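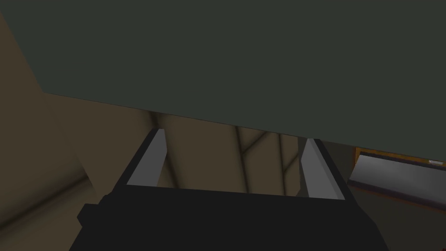 Week 4: How bread rises

Welcome back! Today is all about yeast, which I could happily talk about until February.

Yeast is a living thing. Feed it sugar and it gives off gas, and the stretchy gluten in the dough traps that gas as bubbles. Strong white flour is best for a first loaf – try 700 g with a good pinch of salt.

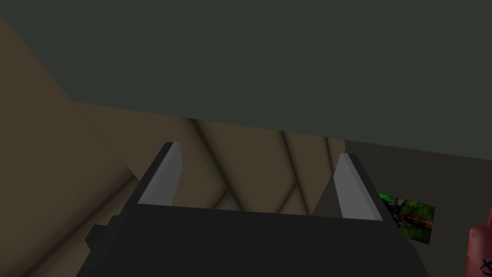

Cool dough rises slowly and tastes better for it. At 18 degrees you may wait up to 4 hours, so start early and go for a walk!

Knead until the dough springs back when you poke it. Rye never gets that far, and we'll come to rye next time.

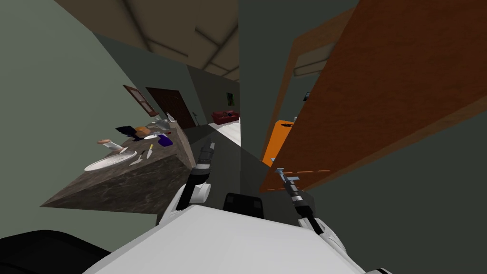 For next week, bake one plain loaf and bring a slice. Jot down your rising time and what the crumb looks like – big holes, small holes, all welcome. Reading: the Clundberg handout, pages on sourdough.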